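16th November

Gripper fault again on the Hasenard cell. Ran the drawer task from the morning list with the Cerari controller on its stock settings. At cycle 36 the fingers stopped responding while the arm kept following its path. The controller logged code 249 and carried on, although it is meant to hold position on any gripper error. I hit the stop by hand.

Went over the cable run first. The bundle at the gripper hangs in a loop, low enough to come near the corner of the box, and I don't like it.
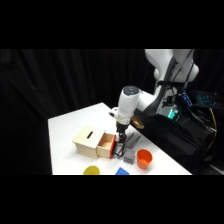 Why did the arm keep moving after the gripper dropped out?
The gripper error goes to the log but was never wired into the hold signal, so the motion program had nothing to react to.

Pilar Quiroga confirmed this from the Gradwood drawings. The link was left out when the cell was rebuilt and the checklist has no line for it. She has added one.

Swapped the connector at the wrist and wiggled the old one on the meter. It went open at more than 63 degrees of bend, every time. I have bagged and tagged it.
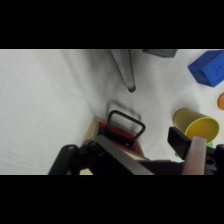 The new connector is the same part, so I expect the same wear unless the loop is shortened. Asked for a clamp and a right-angle plug. Lã can supply both, but not before December. Until then, speed limit down to 2 on the panel, one person at the stop button, and no unattended runs.

Hold signal still to be tested with the gripper unplugged on purpose. Fault report half written.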